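Choosing finishes for a small work corner: slab, speckle and planks
Posted by Lakshmi Bangera, July 13, 2018

I get asked about mixing patterns more than anything else, so let's do it!
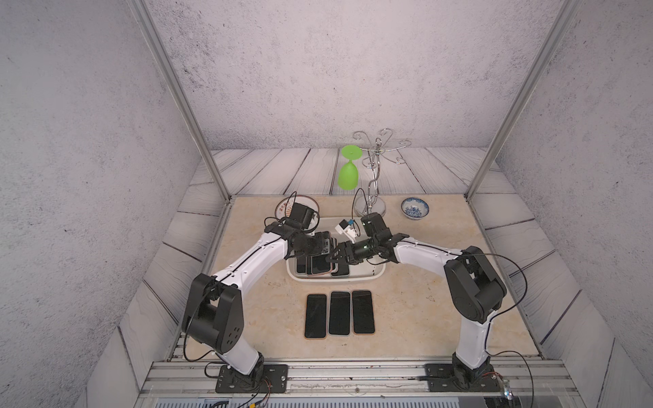
Beige marble pattern on the bench, speckled grey walls, grey-white planks around the base.

Three patterns sounds like a lot for one small space, but pale colours are very forgiving. Try it like this.

1. Start with the work surface. It's the bit you'll stare at all day, so pick it first and bring a sample home. I love beige with faint tan and cream veining (soft enough that you can still spot a dropped screw!).

2. Choose the walls next. A concrete-like grey with scattered dark flecks sits well beside beige. Carry it across the back and both sides so the corner feels like one space.

3. Add a band of planks at the bottom of the walls. Look for dark grain lines and seams you can see, and run the boards horizontally along the back.

4. Leave your metal plain. Silver aluminium posts look great against grey, and I wouldn't paint them.

5. Prop all your samples up together for 2 days. Look at them in the morning, then again with the lamp on. My first beige went quite pink at night, and back to the shop it went.

Dorota Witkowska asked in February whether darker planks would work. Yes, go for it, but try a lighter slab with them. If you've got a corner on the go, send me a photo, I'd love to see it!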